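Neststead Robotics Club – Frequently Asked Questions
Last updated 18 July 2023

What is the fridge task?
It is the main project for this year's teams. The robot opens the refrigerator, picks up the apples and places them in the basket on the table, then closes the door. Each run is limited to 9 minutes.
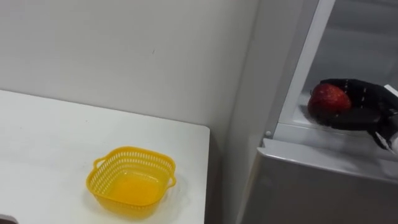

Apple in hand, basket waiting on the table.

Who can join?
Anyone in grades 9 through 12. You don't need to know how to program. New members start in April and spend their first four weeks on safety and basic arm control.

Does the door count for points?
Yes. Opening and closing are scored separately from the apples. A run starts with the door fully shut and the robot's arms out of the way.

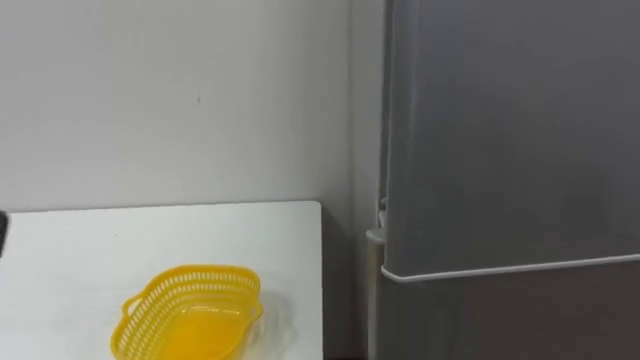 If the door is left open at the end, the team keeps its apple points but loses the closing points. The most a team can score is 1000.

Can we use plastic fruit?
For practice, yes. Scored runs use real apples, and teams don't get to choose them.
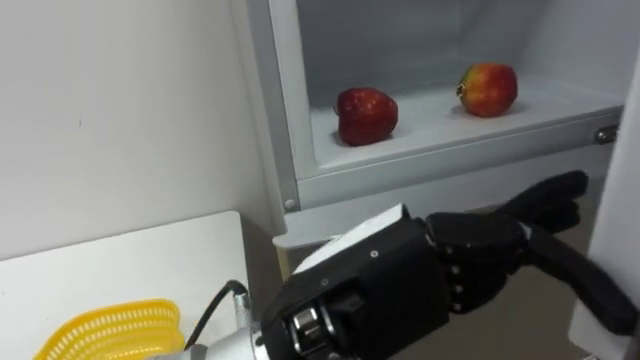 Grip settings cause most of the trouble for new teams. A setting that works on one apple may drop or bruise the next. The two on the shelf can differ in color and sit at different depths, so plan a separate reach for each – the one farther back usually takes longer to get right.

Can we move the apples before a run?
No. Helge Boström sets them out, and they stay where he puts them. Ask him for a reset if one rolls.
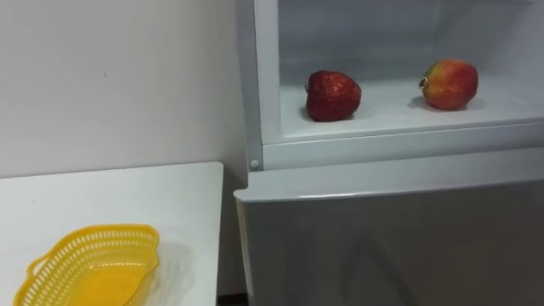
Two apples set apart on the compartment floor.

Who do I contact?
Aslak Halvorsen handles sign-ups and schedule changes. Leave a note in mailbox 1569 at the front office – include your grade and a parent's phone number.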